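Folding jumpers: flat or rolled?

lapointe_lurker
Putting the winter knits away and I've run out of drawer. Do you fold or roll? Mum rolls. Mum also irons tea towels.

Skukov8
Roll. Fits more in.

niltix
Fits more in and comes out looking like a croissant. Fold, sleeves behind, then thirds.

Skukov8
Mine have been rolled since November and they're fine.

niltix
We've seen your profile photo, mate.

Wajid Dhanial
Fold, but do it on the bed. I did mine on the kitchen bench for years and wore the crumbs to work. Started on the mustard one with the blue and white stripes on Thursday and it's fighting me.
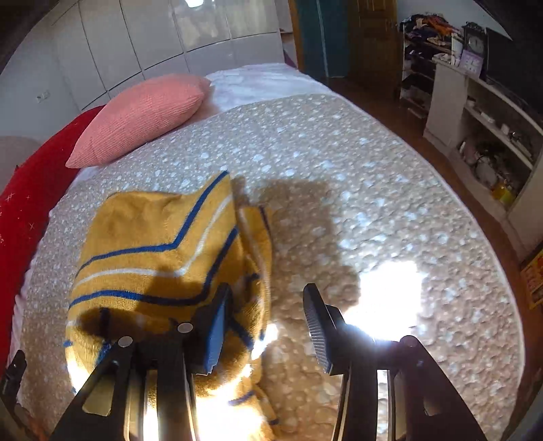 Stripes are handy for lining up the sides, at least in theory. I don't own a colour that hides a bad fold -- I've checked.

lapointe_lurker
OK, folding. Drawer still won't shut.

Skukov8
Roll.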